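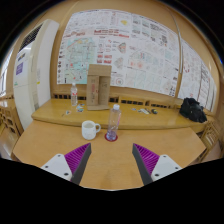
Ok, thread time. My cousin Luuk Geerts asked me over dinner when he can buy a robot that cleans up after his kids, and I talked for so long that the food went cold. So I'm putting it in writing and he can read it on the bus.

Short answer: not yet. Long answer: some chores are a lot closer than others, and it's never the ones you'd guess!

Floors are pretty much done. I've had a Flunar disc vacuum since April and apart from its feud with the bath mat I never think about it. But a floor is flat and the vacuum doesn't have to pick anything up and put it back where it goes.
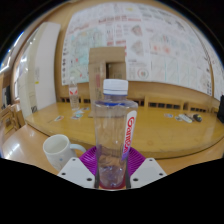 Picking things up is where I get excited, and also where I get grumpy. A water bottle sounds like the easiest thing in the world, right? Then look at one from up close, between two ribbed purple fingers. You can see the cardboard box right through it! The plastic bends everything behind it and throws little glints down the sides. A camera has to work out where the bottle stops and the rest of the table starts, and the mug next to it at least has the decency to be white.

Then there's squeeze. Li-hua Choi (we shared a bench at Meditz for 4 years, she does grippers, I did the boring software) used to say a thin bottle is three different objects: full, half full and empty. Same shape, totally different grip. I still think about that every time I crush one for the recycling.

I went to a demo in Grornodstead where an arm cleared a café table. It did the cups fine, took almost 15 minutes, and I loved every second of it. My aunt could have done the whole room in that time, with a phone on her shoulder.

Shop floors are a different story, by the way. The packing place I visited, Cheung, moves 600 cartons a shift with one arm, and it's great at it, because every carton is the same carton. Give it a kid's lunchbox and it's stuck.

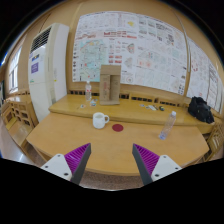
What I'd trust a machine with at home, as of now

Vacuuming, yes. Mowing, yes if your yard is boring. Putting a mug back on its coaster, maybe, if I'm standing there. Folding a fitted sheet, no, and I can't do that one either.

Luuk, keep your money for now. Ask me again when one of them can load your dishwasher without me holding my breath.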